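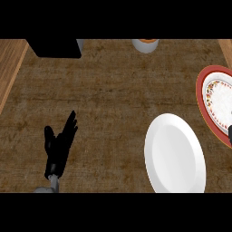 Womit fängt man an, wenn man Sauerteigbrot backen will? Mit Roggenvollkornmehl, Wasser und viel Zeit für den Ansatz.

Ich bin jetzt seit letztem November dabei und immer noch völlig hin und weg! Mein Starter heißt Seltumari (fragt nicht, der Name kam mir nachts um 2) und wohnt in einem alten Gurkenglas neben der Heizung. Mein Standardlaib hat 500 Gramm Mehl, davon ein gutes Drittel Roggen, der Rest Weizen 1050, dazu 13 Gramm Salz. Das ist eher kräftig gesalzen, aber genau so mag ich es – vor allem mit Butter und Schnittlauch.

Den entscheidenden Tipp habe ich von Ansel Ferreira aus dem Backkurs: den Teig über Nacht kalt stellen und morgens direkt aus dem Kühlschrank in den heißen Topf. Was für ein Unterschied! Die Kruste knistert beim Abkühlen, und ich stehe jedes Mal daneben und höre zu wie ein Kind.

Mehr als 87 Brote stehen inzwischen in meinem Backheft, auch die flachen, auch der Ziegelstein vom ersten Versuch mit Dinkel. Als Nächstes kommt Walnuss dran, mit einem Löffel Honig im Teig. Das Rezept schreibe ich euch auf, sobald es zweimal geklappt hat.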